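Open lab day at Cloltden: an afternoon with the Ulluvetti project

I had been meaning to get to the Cloltden open lab for a couple of years, and this May I finally managed it. It runs on a Tuesday, which rules out most people with regular jobs, so the crowd was students, a few engineers from packaging companies, and people like me who just like seeing how things get built. Doors opened at 2 and I was there early enough to get the good coffee (second floor, next to the print room, skip the machine in the lobby).

There were several groups showing work, but I'd come for Ulluvetti, and I ended up spending almost the whole afternoon with them. Their question is one I find really exciting: how do you teach a robot arm to pick things out of a mess when it has never been in the room before? Ordinary rooms, ordinary clutter, lousy lighting, all the stuff that makes a robot fall apart the minute it leaves its tidy bench.

The method is simple enough to explain over that coffee. You don't drive a robot arm around at all while you're gathering the examples. A person holds the gripper in their hand, with a camera mounted on it, and does the task the way they'd normally do it. The camera records, and the hand's path through space gets worked out afterward from the video. The arm back at the lab carries the same kind of gripper with the camera in the same spot, so what it sees on the job looks a lot like what it saw in training. No arm has to be hauled up anyone's stairs!

I got to try one. It's heavier than I expected, and for the first few minutes I kept wanting to turn my wrist in ways that no robot arm would enjoy. The team calls this "showing off," and they've learned to coach people out of it early. Slow approach, square to the object, close, lift, pause. After ten tries I had something like a rhythm. I also dropped a plastic lemon on somebody's shoe.

Next came the part I'd been looking forward to, the results. The current model, which they call Sima, was trained on 2,000 short recordings made in homes. The previous one, Jornau, used recordings made only in the lab, all on the same table. Both get the same test: a bin of mixed objects, a spoken request for one of them, and one try. In rooms that neither model had seen, Jornau got the right item out 45 percent of the time. Sima got 80. Same arm, same gripper, same network underneath. What changed was where the recordings came from, and I think that's a wonderful result, partly because it's so practical. You can act on it tomorrow.

I asked what goes wrong in the remaining cases, and they had clearly been living with that question. Flat things pressed against the side of a bin are bad. Anything on a string is worse, since the string goes one way and the item goes another. Shiny or clear objects confuse the camera when there's a window behind them. And round things squirt out from between the pads if the grip is a little high. They had a whole reel of these on a laptop, and it drew the biggest laughs of the day from the packaging people, who have all been there.

They put the home recordings up on a wall screen and let us page through. What struck me was how much of each view has nothing to do with the task. In one, the jaws are over a green box full of toy food, grapes in a yellow colander, corn cobs, peaches, and behind it you get an entire home: a potted plant on a shelf, a couple of fans, a framed portrait of a fluffy cat, cables across the tile. The model has to learn that none of that matters and the peach does.
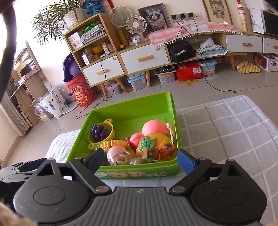 Someone in our group asked whether they ever clean up the background before training, by blurring it or cropping in tight. They tried both. Cropping made things worse, and their best guess is that the model uses the wider view to judge how fast the hand is moving. I liked that they said "best guess" and left it there. They're running a proper comparison this summer, with different crops and the same number of recordings in each.

The live demo was a bit rough, in a good way. The arm found a toy carrot on the first try, then spent a long time thinking about a sock. One of the students whispered encouragement to it. On the next round it got the sock, and the room clapped louder than it had for the carrot.

If you're going next year, take the side entrance, wear shoes you don't mind having fruit dropped on, and sign up for the gripper session as soon as you arrive. The list was full before 3. I'll be back, and I want another shot at that lemon.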